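Dakton Toy Library and Playroom
Minutes of the August members' meeting

Held in the back room of the Tam Street hall, starting at 7.30 pm. The kettle had been on since seven, and there was a very good lemon cake, for which the meeting would like its thanks recorded before anything else.

Welcome and apologies

The chair welcomed everyone and said how nice it was to see so many faces in what is usually our quietest month. Apologies had come in from several families who were away, and from both of our Saturday door helpers. Two new members were introduced and given the chairs nearest the cake.

Minutes of the last meeting

These were read through and agreed, with one correction. The last set said that the outdoor shed had been "cleared". Those who did the work asked that this be changed to "partly cleared", as the far end still holds the old display boards, a quantity of guttering and the tea urn with the broken tap. The correction was made and the minutes were signed.

Matters arising

The front door now closes properly. It still needs a firm push in damp weather, and members are asked to give it one when they are last in.

The letter to the council about the dropped kerb outside has been answered. The answer was friendly and said that our request had been passed to another department. We shall write to the other department.

The borrowed gazebo has gone back to Traltimeck Bowls Club, together with a jar of marmalade and a note explaining about the missing peg.

Money

The accounts were handed round on a single sheet, which was felt to be a great improvement on the stapled bundle. We have 1,959 pounds in the main account. The summer fair brought in 700 pounds, our best yet, and there was a round of applause for everybody who stood behind a stall in that heat. The plant stall did especially well and sold out before lunch, and there was some wistful talk of growing more tomatoes next year if enough windowsills can be found.

Against this, the hall hire goes up in the autumn. The new rate is fair and we have been treated kindly for a long time, but it does mean looking again at the yearly subscription. After a long and good-natured discussion it was agreed to leave the subscription where it is until the new year, and to bring the question back then with proper figures. One member asked that any rise should leave the reduced rate alone, and the meeting agreed to that straight away.

Lending

The library has 93 families on its books. Wooden train sets and dressing-up clothes are still the things most often asked for, and the marble run has a waiting list again. We talked for a while about whether to buy a second marble run. Those in favour pointed to the waiting list. Those against remembered stepping on the marbles. It was put to a show of hands and carried, on condition that the new one has the larger size of marble.

Late returns were raised, as they are every time. The feeling of the meeting was still against fines — we began as neighbours lending to neighbours, and most people bring things back gladly once they have been reminded. A reminder message will go out at the end of each month. The wording is to be kept cheerful, and a draft will be shown at the next meeting.

Missing pieces were a longer item. The jigsaw shelf has been checked from end to end and four puzzles have been taken off it. Two of those can be saved if anyone has a spare piece of sky. The rest will go to the craft cupboard. Members are asked to look under sofas, in car seats and in coat pockets for anything small and odd that may be ours, and to drop it in the tin by the desk, with no questions asked.

Playroom sessions

The weekday morning session has been lively all summer, and it was agreed to let it run on for an extra half hour during school holidays. The extra time will be for tidying as much as for play, the tidying having fallen lately on the same two or three kind people. A tidy-up song was suggested. There was less agreement over which song, and the matter was left with those who run the session.

Washing of the soft toys and mats was discussed. We shall go back to the old rota pinned inside the cupboard door, one name to a fortnight, and anyone who takes a bag home is asked to write down what is in it. Plastic toys are to be wiped at the end of every session, and the cloths hung over the rail to dry and not left in the sink.

A parent had asked whether older brothers and sisters might have a corner of their own with board games and a table. Everyone thought this a lovely idea. The difficulty is space, and it was suggested that the corner by the radiator be tried for a month with one table and a handful of games, to see how it goes.

Story afternoon

The story afternoon will be held again in the autumn, with the reading chair moved nearer the window, where the light is better. We are short of readers for the second half. No experience is needed, only a clear voice and some patience with interruptions. Members who speak another language at home were warmly encouraged to bring a book in it, as the bilingual reading last year was much enjoyed and is still talked about.

The hall piano is out of tune and will not be used.

Outing to Fokari Farm

We had hoped to fix this tonight, but the farm has not yet confirmed its opening hours for the autumn. A coach has been priced and is dearer than last time. Sharing cars would be cheaper, though it makes for a lot of telephoning and a lot of moving of child seats. After going round this twice, we agreed to ask for a price on a smaller coach and offer the remaining places by car. Everyone is reminded to bring wellingtons whatever the forecast says, and to pack a spare pair of socks for each child and one for themselves.

Storage and labels

The labelling of the shelves was praised. Several people said they can find things now without asking at the desk, and the little drawings beside the words have been a great help to the children, who have become rather strict about putting things back in the right place. More sticky labels are needed, and it was agreed to buy them.

The top shelf is not to be used for anything heavy. The step stool lives behind the door and must go back there.

Any other business

A member has offered a toy kitchen in good order, and it was accepted with thanks, subject to somebody having a large enough car.

The lost property box is full. It holds a great many single gloves. Whatever is left at the end of the month will go to the charity shop.

It was asked whether the biscuits at meetings might include something without nuts. They will.

Next meeting

To be held in the same room at 7.30 pm, once the hall has sent us its autumn bookings. A notice will go up on the door. Items for the agenda may be left in the envelope at the desk or mentioned to anyone on the lending table, who will write them down.

The meeting closed at 9.10 pm, and the chairs were stacked by all present. 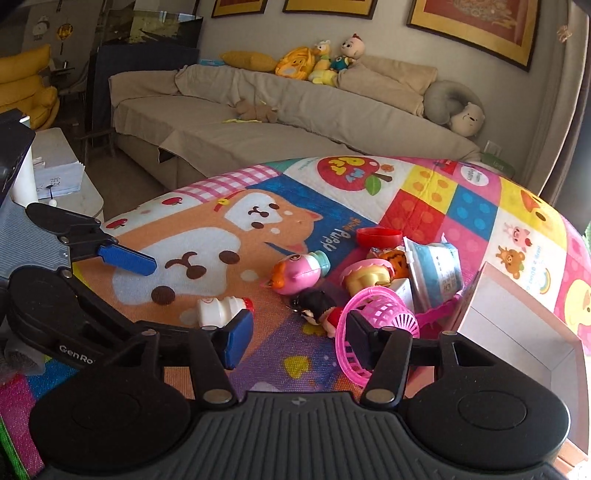

Patchwork mat, small toys and the pink basket, by the long sofa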